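Best way to lay out a dark work table? (16 replies, page 1)

mgrasso_bench
Setting up a table in the spare room for small assembly stuff. I have a dark top already and I'm thinking of laying a white board on it to hold parts still while I work. Black curtain behind it too, mostly to hide the shelves. Is the board worth it or should I just use a mat?

Kastero
Mat. I've had boards and they slide all over the place unless you screw them down, and then you've got holes in your table. A mat rolls up and goes in a drawer.

undbridge9
Disagree with Kastero. A mat is fine for cutting. For anything round it's useless, stuff wanders off the second you let go. I went with a board two years ago and I'm never going back.

mgrasso_bench
Round parts are exactly my problem! Did you go white or dark with yours?

undbridge9
White. On my old black one I spent half of July crawling around looking for spacers.

Kastero
White shows every smudge though. Mine looked filthy after a week.

undbridge9
So wipe it :)

Amedeo De Luca
Jumping in for the board side. White board on a dark table, black curtain behind, same as what Marisa is planning, and I love it. The curtain does more than hide the mess - my eyes stop drifting to the shelves and I get a lot more done. Get a heavy one if you can, and don't bother ironing it, the creases hardly show on black anyway. As for the board, keep it close to the middle so you can get at it from both sides.
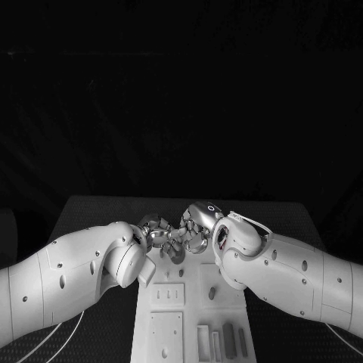 The other thing I'd say is leave yourself elbow room left and right. I used to park my bins on both sides and knocked them over constantly. Now they live on a cart behind me and the table stays clear apart from the job I'm on.

Kastero
OK, the cart I'll give you. Still not sold on white.

mgrasso_bench
Thanks all, going with the board. Amedeo, do you clamp yours or is it just sitting there?

Amedeo De Luca
Two strips of double-sided tape on mine, no holes. Press it down hard and leave it overnight before you put any weight on it.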